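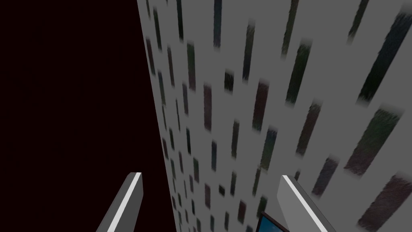

ACTA — Reunión de preparación y balance, jornada de puertas abiertas, proyecto Skitorow
Sede de Cledbridge, sala pequeña de arriba
Julio. Empieza a las 16:10 (convocada a las 16:00)

Compartir 111 · Comentarios 4

Asisten: Prodromos Tzavaras (preside), Annag MacKinnon, Idris Foulkes, Effie Carnegie.
Se incorpora en el punto 3: Gwion Prothero, por teléfono, se oye mal.
Toma notas: Effie. Perdón por la letra, las paso a limpio deprisa.

1. Acta anterior
Aprobada. Idris pide corregir "Prydderch", estaba escrito con una sola d. Corregido.

2. Balance de la visita de la mañana
Grupo de Prydderch, llegaron pronto. Charla de bienvenida de Prodromos, demasiado larga según él mismo. Después pase al simulador en la pantalla grande y turno de preguntas.

Annag resume la demo. Sala virtual, robot con pinza de dos dedos, mesas, sillas naranjas, el mueble grande a la derecha. Se enseñó primero el movimiento de brazo despacio y luego a velocidad normal. La gente prefiere despacio. Queda apuntado para la jornada: empezar despacio y quedarse ahí más rato.

Preguntas del público que conviene tener preparadas:
- por qué se ensaya en simulación antes de tocar el robot de verdad (salió tres veces)
- si la pinza "siente" lo que coge
- cuánto cuesta. Prodromos no quiere dar cifra en público. Acordado: se remite al folleto
- si se puede probar. Ver punto 4

Idris comenta que la vista inclinada marea un poco a quien se sienta en primera fila. Una señora lo dijo en voz alta. Annag: la vista va con la cámara, se puede poner otra fija en la segunda pantalla. Prodromos de acuerdo, pero que no se quite la inclinada, es la que ve el que maneja y tiene su interés.

Discusión larga sobre las texturas de las paredes. Annag dice que los ladrillos de la pared gris son los de serie y que no hay tiempo de cambairlos. Effie pregunta si importa. A efectos de la demo no. Se deja como está.

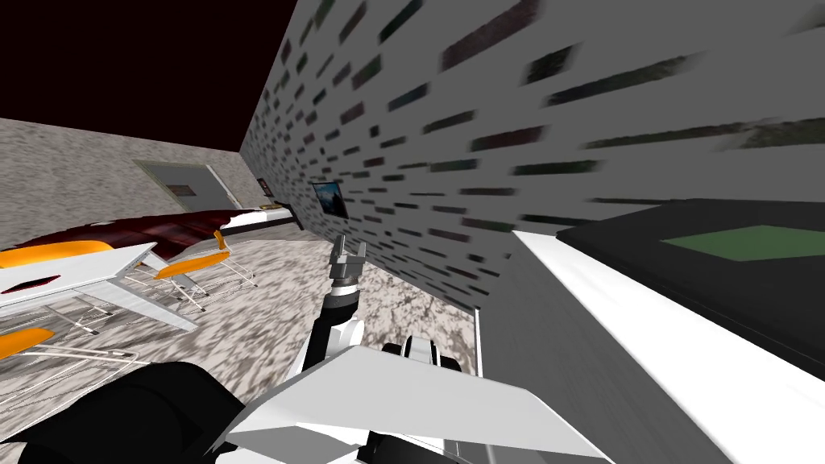

3. Guion de la demostración
Entra Gwion por teléfono (16:35).

Propuesta de Annag, pases cortos:
a) presentación de la sala y del robot, sin mover nada
b) brazo arriba, abrir y cerrar pinza
c) acercamiento a una de las mesas
d) coger y dejar un objeto, si el tiempo da
e) preguntas

Gwion pide que d) no sea opcional, es lo que la gente viene a ver. Idris responde que esta mañana se fueron casi todo el tiempo en b) y c) y que nadie se quejó. Se vota. Tres a favor de hacerlo obligatorio, Idris en contra, Annag se abstiene porque le toca a ella.

Texto del guion: lo redacta Idris, lo revisa Annag. Frases cortas, sin siglas. Effie insiste en lo de las siglas.

Gwion pregunta por el plan B si se cuelga el simulador. Hoy no lo hay. Annag grabará un pase completo y se tendrá listo en el otro portátil — el otro, no el de Prodromos, que se actualiza cuando quiere.

4. Puesto de manejo para visitantes
Idea: dejar que el público mueva el brazo con el mando. A favor todos en principio. Dudas:
- edad mínima. Gwion dice diez años, Effie dice que los de ocho lo hacen mejor que nosotros. Sin acuerdo, se deja al criterio de quien esté en el puesto
- turnos de dos minutos, con reloj a la vista
- reinicio de la escena entre turno y turno. Annag prepara un boton para esto
- una persona siempre al lado. Idris por la mañana, Gwion por la tarde

Prodromos recuerda que el mando se maneja en simulación y que conviene decirlo claro en el cartel, que luego la gente pregunta dónde está el robot.

5. Dinero y materiales
Presupuesto aprobado para la jornada: 4000. Comprometido hasta hoy: unos 2000, casi todo en el alquiler de la pantalla y en Fotus, que nos imprime los folletos y los dos carteles.

Folletos: Fotus necesita el archivo definitivo antes de las 12:00 del día de entrega, si no se va a la tanda siguiente. Effie lo manda. Falta el párrafo de Gwion. Gwion dice que lo envió. Effie dice que no. Queda en reenviarlo esta tarde.

Inscripciones: 202 a mediodía. Prodromos contento. Idris preocupado por el aforo de la sala de abajo. Se hará por grupos y se avisará por correo de la hora a cada uno. Las inscripciones se cierran cuando diga Effie, sin más reuniones para eso.

Café: el mismo de la otra vez no. Pendiente de encontrar otro.

6. Varios
- Las sillas de la sala de abajo chirrían, se oyó en toda la charla. Prodromos mira lo de los tacos de fieltro
- Annag pide que no se toque el cable gris de debajo de la mesa de control. Que se ponga cinta
- Grupo de Prydderch manda correo de agradecimiento y pregunta si pueden volver con más gente. Se les contesta que sí, despues del verano
- Fotos para la web: Effie elige entre las capturas de hoy. Idris quiere verlas antes de que se suban

Tareas
Annag: grabación del pase completo, segunda cámara fija, botón de reinicio, cinta en el cable
Idris: guion, lista de preguntas con respuestas
Effie: folleto a Fotus, correos por grupos, capturas para la web, café
Gwion: su párrafo (¡hoy!), turno de tarde en el puesto
Prodromos: bienvenida, cinco minutos como mucho, fieltros, texto del cartel

Próxima reunión: la misma sala, a las 16:00, el día lo confirma Prodromos por correo.
Se levanta la sesión a las 17:25. Gwion se habia cortado un poco antes, Idris le llama para contarle el punto 6.

Me gusta 9 · Compartir 111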